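Shelf spacing in the hall closet

Jul 5, 2021

I rebuilt the shelves in the hall closet over the weekend. The old ones were set at equal heights, so half of each bay was air and the vacuum had to live in the bedroom.

The closet is 627 mm wide inside the trim. I measured it at the back, middle and front, and the back is 2 mm narrower, so I cut every board to the back dimension and accepted a small gap at the front. The side cleats are screwed into studs where there are studs. The left wall has only one, so the other end of each cleat on that side is held by a toggle bolt.

Before fixing any heights I measured what was going in. Most of it fell into two groups — flat things, such as folded sheets, and upright things, such as bottles. The flat group got three shelves close together. The upright group got one tall bay at waist height, where spills are easier to reach.

Sharada Suvarna, who lived in this apartment in Andham before me, had warned me about the door. The hinge side loses 12 mm of usable depth when it is open, and a bin that fits on paper will catch on the hinge. She was right, and I planed the front edge of the bottom board.

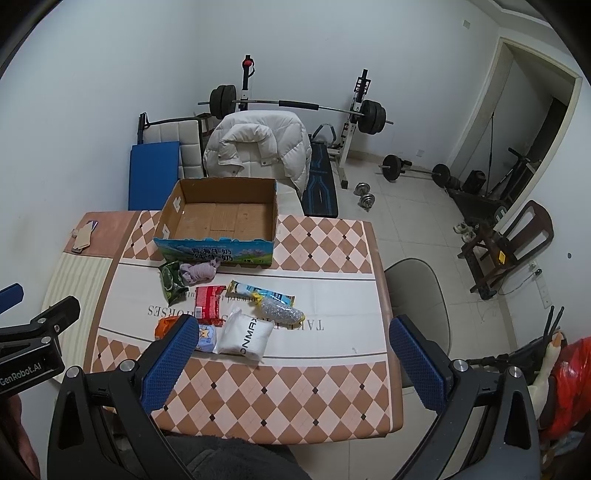 Photo: Su-bin Jeon

Cardboard boxes are fine for sorting, but I don't keep them on the shelves. The flaps waste height and the bottoms sag. Open bins with straight sides pack better.

The paint needs another coat on the underside of the top shelf. I will do that when the humidity drops, and the toggle bolts get checked again in December.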